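Flirkiso announces Silitwood, a quiet strategy game about a medieval forest village

1/24/24 — The independent studio Flirkiso is happy to announce Silitwood, a strategy and village building game for PC. The game will enter early access this spring, and a free demo is available from today on the studio's website.

In Silitwood the player leads a small group of charcoal burners who have received the right to settle at the edge of an old forest. They have one cart, three goats and a letter from the abbot of Hestine, who expects to be paid in charcoal before the first winter. Everything after this is the decision of the player. It is possible to cut the forest quickly and become rich, or to keep it and live with less, and the neighbours will remember both.

The game takes place over 52 weeks, and each week is one turn. There is no army in Silitwood and no battle. Conflicts are about water, paths, grazing rights and marriages, and they are decided at the village meeting, where every adult has a voice and some of them have a very long memory.

"I have played city builders since I was a child, and I always liked the first hour the most, when there are four houses and you know who lives in each one," says Thierry Boyer, founder of Flirkiso and lead designer of the game. "After this hour the people become a number at the top of the screen. We wanted to make a game which stays in the first hour." 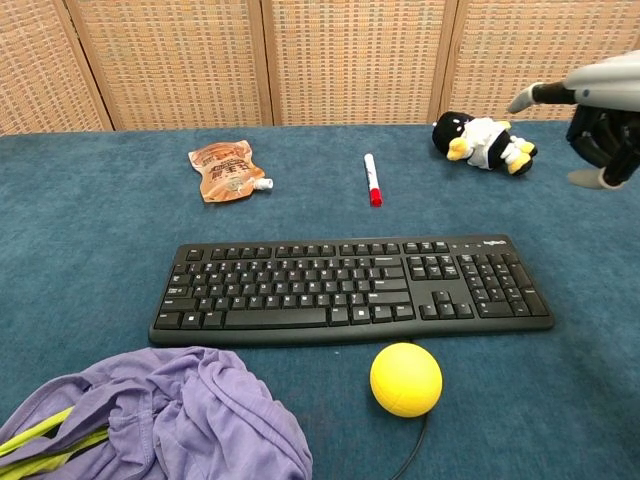

For this reason the population of a village can never be higher than 60 persons. Each of them has a name, a trade, a family and opinions about the other families. The writing team has prepared some 600 events, from a lost pig to a visit of the bishop's tax collector, and many of them can happen only if certain people know each other. A player who finishes the year will have seen a small part of them.

The forest itself is simulated tree by tree. Oaks, beeches and birches grow at different speed, give different wood and attract different animals. When a tree is cut, the light on the ground changes, and after some weeks other plants will come. The maps are made new for each game, but players can share a map with friends by a short code.

"The trees were the most difficult part," says Hemant Dubey, technical director. "In our first version the forest was growing so well that the village disappeared in week twelve. Our testers asked us to keep this as an option, so now there is a difficulty level called Old Forest — it is quite hard, but I recommend it."

The music was recorded by the Manríquez quartet, with hurdy-gurdy, two fiddles and a wooden flute. It changes with the season and becomes almost silent in January, when the snow closes the road to Hestine.

The demo contains the first eight weeks of the year and one map. Saved games from the demo can be continued in the early access version. A closed test with 1000 players will begin before the release, and registration is open on the studio's website until all places are taken.

Silitwood will be available in English, French, German and Spanish. More languages are planned for the full version, together with a mode for two players and an editor for village events. The price will be announced at a later date.

About Flirkiso
Flirkiso is an independent studio which makes strategy and simulation games for PC. Silitwood is its second game.

Press contact
Review copies of the demo, screenshots and the game logo can be requested with the press form on the studio's website. Thierry Boyer and Hemant Dubey are available for interviews in English and French.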